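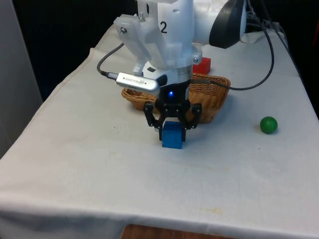 How to Clear a Table into One Basket (and Get the Stains out of the Cloth While You're There)

There are people who tidy a table by moving everything on it to another table. I was one of them for years, and my second table has never forgiven me. What follows is the method I use now. It takes 15 minutes if you don't stop to admire things, and it works on toy blocks, mail, chargers, and most of what the household leaves lying around.

What you need

One shallow basket, bigger than you think
A white cloth, or whatever cloth you already have
Dish soap, white vinegar, a spoon
An old towel you don't like

Step 1. Start with one color.

If the mess is blocks, pick up the blue first. If it's mail, pick up the bills, which you will recognize by your reluctance. Starting with a single kind of thing saves you from standing over the table with a crayon in one hand and a tax form in the other, wondering about your life.

Step 2. Put the basket on the table.

On the table, please, and close to the middle. A basket on the floor is a basket you throw things at. Mine is a Jesine, bought secondhand, and the low sides mean I can see what's gone in without digging. Deep baskets are where remote controls go to retire.

Step 3. Start at one end.

Set the first thing down toward one end of the basket and work across. Don't drop it in the center. A thing in the center takes up the whole basket, in the way that one person can take up a whole couch.

Step 4. Go around the outside.

Now collect whatever is standing just behind the basket. There is always something there. The basket hides it from your chair, and you'll declare the job finished and sit down, and then you'll get up for coffee and see it. 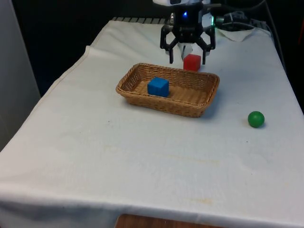 Kendcombe, January

Red goes in after blue at our house, for no better reason than that Sumathi Reddy next door taught me the method with her grandson's blocks and that was her order. I once tried red first. It was fine. I went back.

Step 5. Look at the cloth.

With the clutter off it, a white cloth starts telling on you. A pale orange-tan smear can sit under a pile of blocks for months. I can't tell you what yours is. In my case the suspects are tea, carrot soup, and Habibur Selvanayagam, who eats standing up.

Step 6. Treat the stain before you wash.

Lift the basket off and shake the cloth outdoors to get rid of crumbs and specks. Lay the towel under the mark. Scrape off anything dry with the edge of the spoon, then work in a drop of dish soap from the outside toward the middle. Leave it for 15 minutes. If the mark is still smirking, dab on a mix of 1 part vinegar to 2 parts water and rinse with cold.

Check the care label and wash as it says. Skip the dryer until the mark is gone, or you'll have it for good.

Step 7. Put the cloth back and leave it alone.

Some wrinkles will stay. I own an iron (a Marar, heavy as a calf) and I have used it on a tablecloth 2 times. Smooth the top with your hands, let the sides hang how they like, and set the basket back on at whatever angle it lands.

Empty the basket before bed. Skip this for a week and what you have is a second table with handles.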